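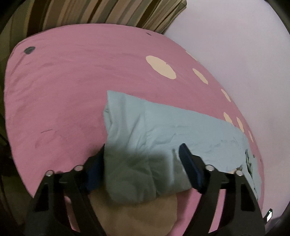

Change the pads before you change your mind about the software, Senga Pollock told the Sunday shift at Arden, and the Sunday shift, having spent the morning changing its mind about the software, went to look for the small screwdriver.

The tool in question is the hand-held gripper that teaches Fladisero, the laundry cell at Arden's workshop, how bedding ought to be handled. A person picks up cloth with the gripper, the camera on it records the job, and Fladisero is later expected to do likewise. The arrangement works well as long as the hand tool and the cell's own gripper squeeze in the same way. For most of February they did not, and the cell acquired a habit of picking up the corner of a cloth, carrying it a short distance and arriving without it.

Several theories went up on the whiteboard. The lighting was accused, then the lens, then the fabric softener. A whole column was given over to the dotted pink sheet, which was thought to be confusing the cell with its pattern. The sheet has since been cleared and is back on the mattress.

The trouble was in the finger pads. They are dark blue and ribbed, and they do all the gripping while the black plastic fingers behind them get all the attention. Under a bench lamp the left pad on the hand tool showed ribs worn nearly flat along the inner edge. The right one was fine. Fladisero's own pads, fitted new at Christmas, were fine too, and this was the whole difficulty: the people doing the teaching had got used to squeezing harder on one side, and the cell had faithfully learned to lean.

The workshop log puts the worn pad at 1,239 closings. The maintenance card says pads are good for 2,000. The card was written for cotton sheets on a flat table, before anybody started on bunched cloths, which get wadded between the fingers and dragged a little every time. It has been amended in pencil to 50 closings between inspections, with the 2,000 crossed out so firmly that the card has a hole in it.

The repair takes a cup of coffee, or two if the coffee is at the far end of the building. The old pad comes away with a plastic scraper (the metal one gouges the finger, as a groove on the spare set will confirm). The face is wiped with alcohol and left alone until dry. The new pad, from Kurmont, goes on from the base upward so that air has somewhere to go, and both pads are changed as a pair whatever the state of the good one. After that the fingers are closed on a strip of paper. If the paper pulls out from one side more easily than the other, the pad comes off again and the coffee goes cold.

Then there are the fasteners. The round silver ones along each finger had been tightened over the months by whoever was nearest, each using a private definition of tight. Two were loose enough to turn by hand. One had been tightened so enthusiastically that the plastic around it had started to whiten, and that finger has been retired to the drawer marked GOOD SPARES, from which it will presumably have to be retired a second time. The replacements now get a dab of thread locker and a stripe of white paint across the head, so that a wandering screw gives itself away. The triangular openings in the fingers, meanwhile, had been collecting lint. A dry paintbrush deals with it. Compressed air also deals with it, by moving it to the lens.

Setting up again took longer than the repair. The opening width has to be re-zeroed after any pad change, new pads being thicker than tired ones, and the reading on the hand tool has to agree with the reading on Fladisero. The procedure for this lives in a binder in the Sekiguchi room, filed under H, for "hand." Once found, it was clear and correct, and asked for the fingers to be closed gently three times and the zero taken on the third. The old practice had been to close them once, hard, and write down whatever came up.

With the numbers agreeing, the shift went back to the bed. The job there is a plain one on paper: take a light blue cloth that is lying in a heap on the sheet, pinch the near part of it between the pads and go on from there. Heaps are harder than flat cloths. The gripper has to take enough of the bundle to hold it and leave the sheet underneath where it is, and a tool with one bald pad tends to favor the sheet. Pollock asked for a slow approach and a full close, and for no helpful twist of the wrist at the end, a flourish that several people had developed and none would own up to.

What to do with the old recordings is the less cheerful part. The log holds 505 of them made after the left pad began to go, judging by the squeeze readings, and somebody will have to watch them to decide which are usable. They are not long, but there is very little plot. A rota has been started. Pollock's name is on it in her own handwriting; the next two names appear to be in her handwriting as well.

Arden plans to keep the recordings with an even squeeze, drop the rest and retrain the cell on what is left, plus whatever the repaired tool can add. Until then Fladisero is on pillowcases, which it has always been good at, and the blue cloths are being folded by hand.

Spare pads are in the top drawer by the sink, in pairs. Anyone taking one is asked to take two and write it on the card, on the side without the hole.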